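We use cookies to remember your newsletter choice. Accept | Settings

Cleaning and storing cloth play food

Felt and plush play food gets dirty faster than the plastic kind. It picks up lint, pet hair and whatever was on the hands that held it. Most of it can be cleaned at home with things you already have, and a set that is looked after will last through more than one child.

Start with the tag. If there is one, follow it. A lot of cloth food has no tag, or had one that was snipped off years ago, and then you have to go by feel. Squeeze the piece. If it crackles, there is plastic film inside. If it feels gritty or heavy at one end, it may be weighted with beads. If there is something hard in the middle, it could be cardboard or a squeaker. None of those should go in a washing machine. Plain polyester stuffing is fine with water as long as you can get it dry again.

Spot cleaning

This is enough for most marks. You need a bowl of cool water, a little dish soap, a white cloth and an old soft toothbrush.

Brush off the loose dirt first with a dry brush. Wet the cloth, wring it hard, put one drop of soap on it and dab from the outside of the stain toward the middle. Don't rub felt. It pills, and once it has pilled you will be going over it with a fabric shaver every few months. Go over the spot again with a clean damp cloth to get the soap out, then press with a towel.

Use a white cloth for red, navy and dark green pieces. Red felt in particular likes to bleed, and a colored cloth will hide it until the pink shows up on something else. Test on the back or the bottom first. If color comes off on the cloth, stay with cold water and keep it quick.

Machine washing

Only for plush with plain stuffing and sewn seams. Close the pieces up in a mesh bag, 4 to a bag at most so they can move. Cold water, gentle cycle, half the usual detergent, no softener. Wash reds by themselves. Anything glued together stays out, because the glue lets go and you end up sewing.

Skip the dryer. Roll each piece in a towel, press the water out, pull it back into shape and leave it on a rack with air underneath. A thick piece can feel dry on the outside a full day before the middle is, so give it another night. Musty stuffing has to be replaced.

Plastic and silicone pieces

Plates, bowls and cups go in warm soapy water for 20 minutes, then a rinse. Hollow plastic fruit with a hole in it should be wiped only. Water gets in and does not come out. If the pieces have been chewed on, wash them before they go anywhere near the cloth ones.

Storage

I keep ours in two Renenik bins with lids, the shallow size, cloth in one and plastic in the other. Deep bins mean everything gets dumped on the floor to find the banana. Before packing the cloth bin, lay everything out on a table and check the seams. A loose seam takes a minute to close now and much longer after the stuffing has worked out. Put it away fully dry, with nothing heavy on top. 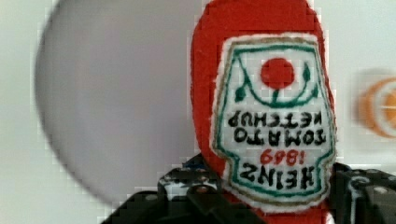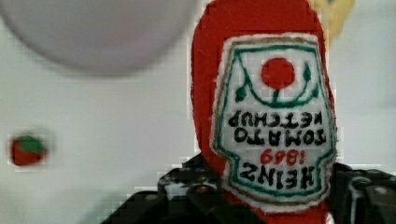
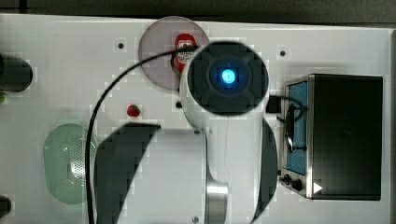
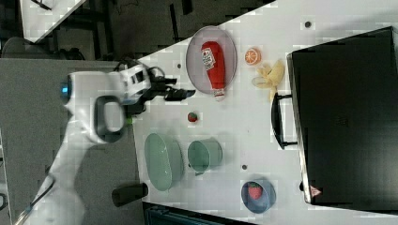
White patches are the hardest part of any cloth set to keep clean, and they are the part I get asked about most. They show every fingerprint, and the dye from the fabric next to them can creep in along the stitching. The plush ketchup bottle is a good case, with bright red cloth all the way around a white label, and green stitching and black letters on top of that. For a piece like this, work on the label only and keep the water off the red. Wrap a dry cloth over the red fabric and hold it there, then clean the white with a cotton swab dipped in cold soapy water and squeezed nearly dry. Do the open white areas first and the lettering last, with a fresh swab for each color. Blot after every pass. Dry it with the label facing up, out of the sun, and check the edge of the patch again the next morning for any pink.

Share this 20 | Comments 13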